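Notes on Opening Up Older Computers

Readers of these pages have asked on several occasions for a plain account of how an older desktop or office machine should be opened, inspected and prepared for further use. The following notes set out the practice I have followed since I began repairing computers for neighbours in Drallarholm. They are offered as one person's method and should be read alongside the handbook for the machine in question.

Before the panel comes off

The machine should be shut down fully, switched off at the wall and unplugged. The power button is then held in for 6 seconds. I allow a further short wait before touching the screws, during which the outside of the case may be wiped down.

A good deal of space is required. My former colleague Ronja Isaksson worked on a kitchen table for years and lost a steady supply of small screws to the floorboards. I prefer a firm table at standing height, with a shallow dish for each group of screws and a strip of masking tape on which to write where they came from. A tower is laid on its side so that the board faces the ceiling. It is much easier to see into in this position, and a dropped screw can generally be found again.

I also keep a notebook. An entry gives the owner, the fault as reported, and anything loose or missing when the case was first opened. Ebony Bolger, for whom I have looked after several machines, was kind enough to supply a proper bound one in December.

What is found inside

Boards differ a great deal in layout, and it is worth looking over the whole of one before anything is unplugged. Memory slots, the processor socket, the expansion slots and the power supply should each be located first. Wires are best followed from end to end by eye. Where a bundle crosses the drive cage, I note its path in the book before moving it.
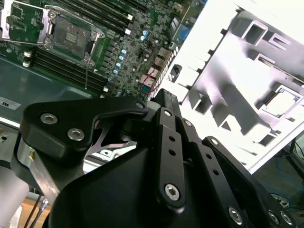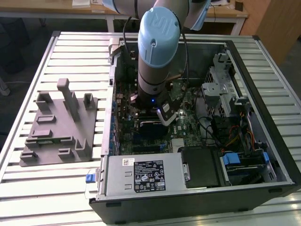
An open processor socket and a complete tower call for different handling.

The processor socket

A socket with no processor in it should be touched as little as possible. The contacts are fine and easily bent, and a bent contact may be enough to stop the board from starting. Where a plastic cover is available it should be fitted at once and left in place until the processor is ready to go in.

The load plate is raised and lowered by its lever alone. If it resists, the processor is lifted out and seated again. Force is never the answer, as I learned at the cost of a board belonging to Cristóvão Torres, who was more gracious about it than I deserved.

Memory and expansion slots

Memory is released by pressing the latches outwards and lifting the module straight up by its edges. Modules go into a paper envelope marked with the slot number. When refitting, the notch is lined up with care and each end pressed until the latch closes by itself.

Expansion slots gather dust more than any other part of a board. A soft brush, used with the grain of the slot, removes most of it. I used canned air for a time and found that it mainly moved the dust into the power supply.

The power supply and drives

The power supply is not to be opened. It may be brushed from outside, and its label should be read and copied into the notebook before a replacement is ordered. On one machine the owner was certain that the unit was rated at 600 watts; the label disagreed, and a return parcel was avoided.

Drives come out next, where they need to come out at all. Plastic latches grow brittle with age, and I work them slowly with a thumb. Cleaning a tower in this manner takes me up to 4 hours, including the time spent writing it up.

Questions on particular models may be left beneath this post. Yichen Cheng has asked about laptop hinges, and these will be dealt with separately.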